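Guest Rooms at Pevstead House Open Again in August

The guest house in Pevstead is taking visitors again after 12 weeks of work on its upper floor.
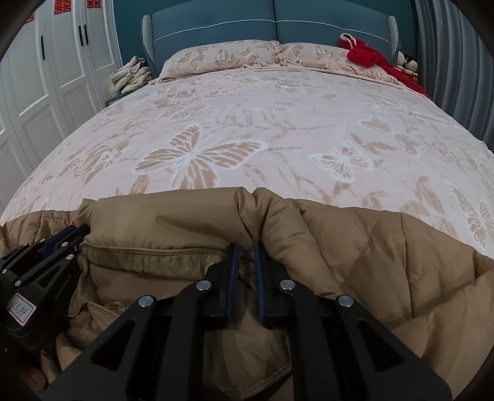
New colors and new beds

The work was done by Wimska, a small furniture workshop from the same street. The company painted the walls and made the headboards for all 3 double rooms. In the largest room the wall and the padded headboard have the same dark teal color, and the side wings of the headboard are covered with grey houndstooth fabric. The owners wanted a strong color behind the bed, but a light one on it, so they chose a pink quilt with butterflies and two pillows from the same set.

The white wardrobe with black handles stayed in the room. It carries red double-happiness paper cutouts on its doors, and the owners say that they will remain there — guests often ask about them and like to hear what the sign means.

What guests should know

Bedding is changed every second day, or on request at the desk. Extra blankets are free of charge. The quilts come from the Drundus shop and can be ordered at the desk too, with delivery in 2 weeks.

Rooms can be booked for one night or longer. Guests who stay a full week get breakfast from the Havlíček bakery included in the price. The parking place behind the house is still closed, because the ground there must be made flat first. Until it is ready, visitors may use the public parking near the station, which is free for the first 30 minutes only.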